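Parkus kitchen program sets aside money for simulation before a second pair of arms

Folks who have been following the kitchen program at Parkus will be glad to hear that the equipment plan for the coming year is finally settled, and that it leans a good deal more on software than last year's did. Alasdair Moffat, who put the budget together over a great many cups of tea, has asked for 4 new workstations in August and pushed the second pair of arms back to the spring.

The workstations come from Platico at $1,174 apiece, a little under the $1,384 Gunn had quoted, and they will run practice countertops all night long if we let them. "I would love to buy everything at once," Moffat told us, "but I want to see how the arms share a counter before we pay for more of them." Some 40 layouts are planned to start with, and the team is already happily arguing over baskets and trivets.

The right gripper has hold of a small dark green item over the lattice mat in this simulated layout, and the left one is open beside the checkered board. 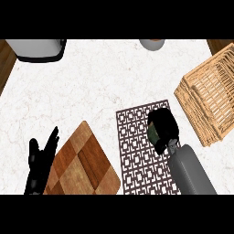 What comes next

Nerkov will send its quote for spare fingers and wrist parts later in the summer, and Moffat is keeping a bit of the budget back for it. Anyone with a wish list should get it to him before then!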